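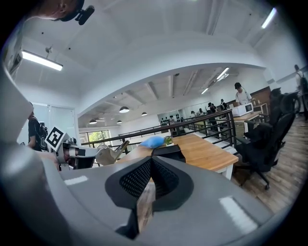
The Upper Floor at Clirholm
Photos and notes by Patricio Casado
Posted 2025-09-03

Clirholm is a shared work and meeting space in the Raltlow district, on two levels. The lower level is mostly open floor. The upper level is a mezzanine that looks out over it, and it is the part people ask about when they want to book a table for a day or hold a small meeting. The building was used for furniture storage until the current owners took it over, and the conversion was finished in June.

The gallery covers the upper floor, with a line or two for each thing worth noting. The notes follow the order you would meet things coming up from the street side. Prices and opening hours are on the booking page.

The railing
Black metal with thin vertical balusters and a dark handrail. It runs along the open edge of the mezzanine. The balusters let a good amount of light through, so the tables behind it do not feel closed in. Please do not hang coats or bags over the handrail. There are hooks by the stairs.

The tables
Light wood with a white edge. They can be pushed together for a group, but they need to go back to where they were at the end of the booking. The tops mark easily, so use a coaster for anything hot. Coasters are in the drawer under the printer.

Cushions
The light blue one on the table belongs with the bench seating. People move the cushions a lot, and they are allowed to. The covers come off and are washed every 21 days. If one has been spilled on, leave it in the bin next to the sink and take a clean one from the closet.

Plants
A small potted plant like the one next to the cushion takes very little care. The plants at Clirholm came from Roy Garden Supply and are watered by the front desk, so guests do not need to do it. Two died over the summer from getting water twice a day.

Ceiling
White, with beams across it. The beams were there before the conversion and were painted at the same time as the rest of the ceiling. The paint took three coats over the old varnish.

Pendant lamps
Dark, with domed shades. They hang over the larger space past the railing, and from upstairs you look across at them. The lamps are on a dimmer. The dial is on the lower level behind the front desk, so ask there if you want them turned up or down.

Back window
There is green foliage outside the window at the far back. The trees belong to the neighboring lot. That end is the better one for reading in the afternoon, and the tables closest to it are usually the first to be booked.

Shelf
Dark bottles on a shelf against the wall, toward the back. Guests are asked to leave them where they are. The drinks that are for sale are in the cooler by the front desk, and the price list is taped to the door.

Frosted glass door
The glass was chosen to let light through and still give some privacy. The door closes by itself but slowly, and it should not be pushed. The hinge was replaced once already.

Floor plan and sizes
The upper floor is 700 square feet. It seats 41 people with all the tables out, or fewer if you need a clear area for a presentation. The stairs are the only way up at the moment. A lift has been priced and the owners hope to put one in next year. Groups who need step-free access can book the Virlow Room on the lower level at the same rate.

Noise
Sound carries between the two levels, as the mezzanine is open on one side. A normal conversation upstairs is fine. Phone calls on speaker are not. On days with an event downstairs the upper floor is offered at half price, and the calendar shows which days those are.

What to bring
Power strips are provided, but chargers are not. There is a small kitchen with a kettle, a microwave and a refrigerator. Label your food. Anything without a name is thrown out after 5 days.

Booking
Bookings are made by the half day or the full day. A deposit is taken and returned once the tables have been put back. To look at the space first, stop by the front desk and someone will walk you up.

Using these photos
Groups that have booked the upper floor may use photos from this page in their own announcements. Please credit Patricio Casado. For larger files, write to the front desk and say which photo you need and the size.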